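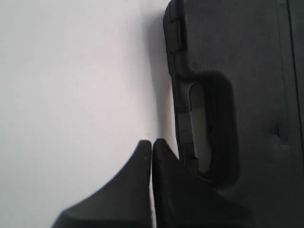 Packing and Carrying, Unit 4: The Hard Case
Handout for the second session, 23 Oct 2024
Course leader: Vilém Vrabec

Read this before you come. Bring a case if you own one, any make.

1. What we are arguing about

Most people who buy a molded plastic case believe they have bought protection. I would say they have bought a shell. Whether the thing inside survives depends on how it is held, and the shell does very little about that. A drill rolling around in a hard case hits the walls all the way to the job.

Catalogs are not much help. The Plomico trade list we used in April had 1,231 cases in it, and 64 of the entries said anything at all about the inside. The others gave outer size, color and a word like "rugged." I have yet to see anyone define "rugged."

2. The handle

Two common types. One is a separate handle, hinged or bolted on. The other is a grip formed in the shell itself, with an opening you put your fingers through. Sellers like the second type and say there is nothing to break. Fair enough, there is no hinge pin to lose. But the plastic next to the opening takes the full load each time you lift, and if it cracks you can't fit a new one.

Ridges on the grip are sold as comfort. Try them with a full case for ten minutes and then decide. Some help a sweaty hand. Some just print a pattern on your fingers.

Check also whether the opening takes your hand in a work glove. Students skip this one every year.

3. Latches

A latch should be tested with the case packed, never empty. An empty case always closes nicely. Look for:

- a lid that has to be squeezed before the latch will catch (you have overpacked it)
- a latch that can be opened by a knock from the side
- play between the two halves once it is shut

Chiang, whose short guide is in your reading pack, claims that two latches are enough for any case one person can carry. I don't accept this. Two latches on a stiff, short case, maybe. On a long one the middle of the lid can gape, and grit gets in. Read the chapter and make up your own mind, but look at where the test load was placed.

4. Standing or lying flat

A case stood on its edge takes up less floor and is easy to grab. It also puts everything inside onto one wall. If the contents were laid in flat and never strapped, they will have moved by the time you open the lid, and you will be picking small parts out of a heap. Pack for the position the case will travel in, then mark that position on the outside.

Foam is the usual answer. The Gorolport inserts are decent for square objects. The Wevetik pick-apart foam looks clever in the store and sheds crumbs for months — I would keep it away from anything with a lens or a motor.

5. Surface

A textured black finish hides scuffs. It hides cracks just as well, so run a thumbnail along the rim and round the handle opening before you trust an old case. Wipe it first. Dust sits in the grain.

6. For next time

Pack your case as you normally would. Close it, stand it on edge, carry it up and down one flight of stairs, and open it flat on a table. Write down what moved and how far. Half a page is plenty. Leave out what the maker says about the case, I can read the label myself.

Reading: Chiang, pages 118 onward, as far as the section on straps.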